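Lists > Bag and Pack Repair > Zippers, thread and hardware

Subject: Re: Slider does not close the teeth any more
From: Kumudini Herath
Date: 2026-06-02

Hello Durnon, hello all,

I answer under your text, because there were several questions in one message and I do not want to mix them.

> I have a black daypack, maybe nine years old, and the main zipper
> opens again behind the slider. I close it, I walk to the bus, and
> when I arrive there is a hole in the middle. The teeth look fine
> to me.

If the teeth look fine, then in most cases they are fine. The slider is the part that wears out. It is a soft metal and the two plates of it go apart a little each year, until they do not press the two sides together enough. You can not see this with the eye. With a caliper you can measure it, but I have never found it necessary.

Please look first if your zipper is a coil or if it has separate teeth. A coil is one long plastic spiral sewn on the tape. On daypacks it is nearly always a coil. This matters for everything that comes after, also for the slider you must order.

> Somebody told me to squeeze the slider with pliers. Is this a
> real repair or only a trick?

It is a real repair, but it does not last. I have done it on my own bag and it held from December until the spring, and then the same problem came back. The second time I squeezed, the slider cracked on one side. So I would say: do it if you travel tomorrow, and order a new slider on the same day.

How to do it: open the zipper completely, so that the slider stands at the beginning. Take small flat pliers and press only the rear edge of the slider, the end where the closed teeth come out. Press the left side a little, then the right side a little. Try the zipper. Then again if needed. Do not press in the middle, where the pull is fixed, you will only block it. People are always too strong the first time. If the slider suddenly moves very hard, you have pressed too much, and to open it again with a screwdriver is possible but not pleasant.

> Where do I find the size? I do not want to buy ten of them to
> find one which fits.

Turn the slider over. On the back there is very often a number, 3, 5, 8 or 10, and sometimes letters after it. C or CN usually means coil. Write down everything which is there, also the letters you do not understand, because two sliders with the same number from different makers can behave differently. If there is no number, close the zipper and measure the width of the closed coil in millimeters. It gives you approximately the size. For a daypack main opening I would expect 8 or 10, for the front pocket 5.

Also check if the coil is on the outside or on the inside of the bag. When it is on the inside and you see only a flat tape from outside, it is called reverse coil, and it needs its own slider, with the pull on the other face. I made this mistake with an order from Plernetti. I received a bag of very nice sliders and all of them had the pull on the wrong side. They exchanged them, but it took three weeks, and the postage was mine.

> My wife says the whole zipper must be replaced. The repair shop
> in Brestby asks 1,450 for this, which is more than I paid for
> the bag.

I know the shop and the work is good, but for your problem I think it is too much. They must open the lining, take out the binding tape, sew in a new zipper and bind it again. It is two hours of work if the bag is made simply. A new slider alone should be 122 at the same counter, if you bring the bag with the end of the zipper already open. Ask for it with these words: "slider only". If you do not say so, they will write down the full replacement, and they are not dishonest, it is just the normal line in their price list. 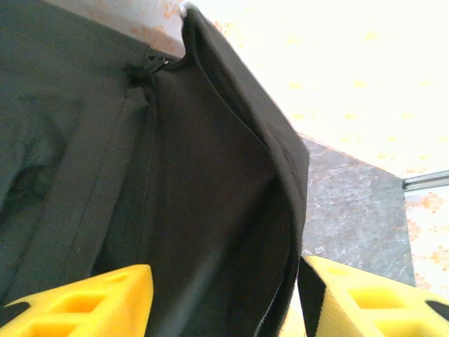 To open the end yourself you need a seam ripper and some patience. On most bags the end of the zipper goes under a small piece of fabric or into the side seam. Open only two or three centimeters of the stitching, on the end where the slider is when the bag is open. Before you cut anything, put a safety pin through the tape a hand's width away, so that the old slider can not run off by accident with the new one not ready. I forgot this one time and lost half an evening.

Pull the old slider off. Put the two ends of the coil into the new one at the same moment, left and right equally deep. A fork helps: stand the slider on the teeth of a kitchen fork, it holds it still, and you have both hands free for the coil. If the two sides are not equal you will see a small wave in the tape after some centimeters. Then take it off and begin again. It will not correct itself, even if you hope so.

When it runs well, sew the end closed. Use polyester thread, not cotton. Go over the coil eight or ten times at the very end to make a stop, then close the seam in the old holes if you can find them. On black fabric with black thread this is hard work for the eyes – I put a white sheet of paper behind, and I do it only in the daytime.

> Last thing, should I use oil?

Please no oil. It collects dust and after one summer the zipper is worse than before. Wash the coil with warm water, a little soap and an old toothbrush, let it dry overnight, and then rub it with a plain candle or with dry soap. Move the slider over it many times and wipe off what is left. I do this with all my bags before winter, also those which have no problem.

For Alemneh, who asked in the other thread about the curved zipper on the top of a pack: the curve is where the sliders wear fastest, especially if the bag is full and you pull with one hand. Hold the two sides together with the other hand when you go around the corner. It costs nothing and I believe it doubles the life of the slider. I have no proof for this, only my own bags.

Durnon, if you send me the number from the back of the slider I can look in my box. I bought a mixed lot two years ago, over 205 pieces, and I will not use them all in this life. A stamp for the letter is enough.

With kind regards,
Kumudini

Reply to list | Reply to sender | Back to top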